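Brallthorpe School of Furniture and Interiors
Materials and Surfaces, Unit 3: Reading the figure of a pale wooden tabletop
Course handout, May intake
Module tutor: Igor Wieczorek

Purpose of the unit

This unit concerns the surface of the table: how grain is named, how it is judged by eye, and how light affects what the observer records. Students should read the handout before the practical session and bring it with them. Joints, underframes and fixings are dealt with in Unit 4 and are not assessed at this stage.

1. Terms used

Grain refers to the direction in which the fibres of the wood lie. Figure refers to the pattern that appears when a board or veneer has been cut. The two words are often used in the trade as though they meant the same thing, but written work for this module must keep them apart.

Straight figure shows as fine lines lying side by side. Cathedral figure shows as arches or loops, set one inside another, and is usually the result of a cut made at a tangent to the growth rings. Both may occur in the same piece. On many tops the loops give way to straight lines towards one side, and students should note where the change takes place and whether it is gradual or sudden.

2. Colour

Pale surfaces are difficult to describe. Words such as "light" or "natural" are not sufficient on their own. The record should name the main tone (cream, beige, straw), any cast that lies over it (pink, grey, yellow), and the tone of the darker lines. Where the cast appears in some places only, this should be stated.
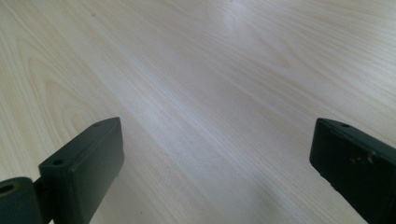 A low viewpoint is recommended for the first inspection. The eye should be brought down close to the level of the top, so that the surface runs away from the observer, and the head then moved slowly from side to side. Reflected light will shift across the finish as this is done. Grain that lies under a bright reflection looks weaker and paler than it is, and no judgement of colour should be made from that part of the table until it has been viewed again from another position.

Lines also seem to close up with distance. A student who records "finer grain at the far side" must walk round and confirm this from the opposite edge. In last year's reports this was the most frequent fault – 37 were submitted, and very few mentioned a second viewpoint.

3. Solid wood, veneer or printed surface

The face of a table does not always settle the question. A very smooth top may be solid timber under a heavy finish, a veneer on board, or a laminate carrying a printed pattern. The following checks are to be made in order.

Edge: see whether the lines on the face continue over the edge or stop at a join.
End: look for end grain on the short sides.
Underside: compare the figure with that of the face.
Repeat: look for any loop or streak that occurs twice in identical form.

Where these checks cannot be made, the entry should read "not determined". Marks are not lost for this. They are lost for naming a species or a construction without evidence.

4. Practical exercise

Students work in pairs at one table. The exercise lasts 65 minutes, of which about 30 should be given to looking and sketching before any notes are written up. The sketch should show the general direction of the grain, the position of any cathedral figure and the area affected by reflection. Shading is not required.

Cups, wet cloths and adhesive tape must be kept off the tops at all times. Pencil only is to be used in the workshop.

5. Submission

Sketch and notes are to be handed in together at the Zastow Room, clearly marked with both names. Samples for comparison are held in the Jirkatberg cabinet and may be borrowed during the session – they must be signed for and returned to the same drawer.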